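Skoris Student Robotics Club
Dish Task Set-Up Guide, Revision 2

Section 3. Sink Station

3.1 Before you start

This section covers the sink station only. Arm mounting and first power-up are in Section 1. Network and software set-up are in Section 2. The club uses the same station for practice and for the Clisitz Cup qualifying runs, so leave it in the state given in 3.5.

CAUTION: Keep the emergency stop within reach of the operator whenever motor power is on.

CAUTION: Turn off the faucet and check that it is fully closed before you enable the arms. The arms are not sealed against water.

3.2 Placing the rack and the plate

1. With motor power off, lay the roll-up rack across the basin named on the task card.
2. Check that both end bars are supported and that the rack does not rock when pressed at the corners.
3. Place the plate flat on the rods with the raised rim up.
4. Pull out the dishwasher rack until it reaches its stop.
5. Enable motor power and select SLOW.
6. Jog the arm toward the basin from the front of the counter. Keep the wrist outside the faucet arch at all times.
7. Stop with the gripper beside the plate and save the position as RACK_NEAR.

Note: If the rack is moved to the other basin, delete RACK_NEAR and save it again. Do not edit the stored values by hand.
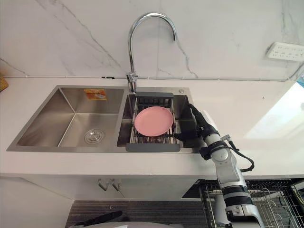 Clelley asks whether step 6 can be skipped when a saved position from an earlier session is loaded. Their view is that the counter does not move and the base does not move, so the old position should hold. It should, but the rack does not have a fixed mount and the plate is placed by hand. Run step 6 at the start of every session.

3.3 Checking clearance with a test piece

Use a light test piece for this check. Do not use glass or ceramic.

1. Set grip force to LOW.
2. Close the gripper on the test piece by hand command.
3. Wait for the HOLD light on the operator screen.
4. Raise the arm clear of the faucet lever.
5. Move over the rack and lower in small steps. Stop before contact.
6. Watch the wrist cable through the full move. The loop must stay slack and must not catch on the faucet or the rack.
7. Back out along the same path.

If the screen shows fault 207, the wrist has reached its turn limit. Release the test piece into your hand, return the arm to READY, and start again from step 2 with the wrist turned the other way.
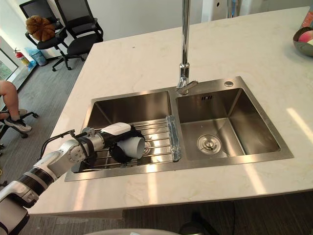
Hold height is set by the parameter HOLD_Z and is measured from the top of the rods, not from the counter. Enter it again if the rack has been changed. The correct hold point is just above the rods, as with the white cylinder over the left basin, and its open end should face to the side for this check. A test piece held with the open end down hides the rim from the head camera and the height estimate will drift. Reflections from the rods can also upset the estimate. If the height reading jumps while the arm is still, close the blind and repeat step 5.

3.4 Two-arm cup check

Run this check only after 3.3 has passed on each arm. Both arms must be fitted with the multi-finger hands.

1. Select TWO ARM and leave speed at SLOW.
2. Grip the cup low on its body with the left hand, open rim up.
3. Open all fingers of the right hand.
4. Bring the right hand up beside the cup. Do not touch it.
5. Hold for a count of 3, then lower the right hand first.

CAUTION: The right arm crosses in front of the open dishwasher rack. Keep the elbow above the tines.

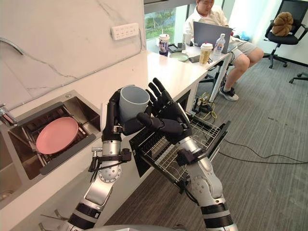

Quiambao, October

Change to step 5. The earlier revision lowered both hands together. During practice the right forearm dropped faster than the left and reached the dishwasher rack before the cup was clear. The order is now right hand first. Teams with saved scripts must change the order themselves, as the update does not convert them. The hand-open timeout has also been raised to 966 ms.

3.5 Leaving the station

1. Put the cup and plate on the counter by hand.
2. Send both arms to READY, then to PARK.
3. Turn off motor power and wait for the fans to stop.
4. Push in the dishwasher rack.
5. Write any fault codes in the station log with the task card number.

Go to Section 4 for camera alignment.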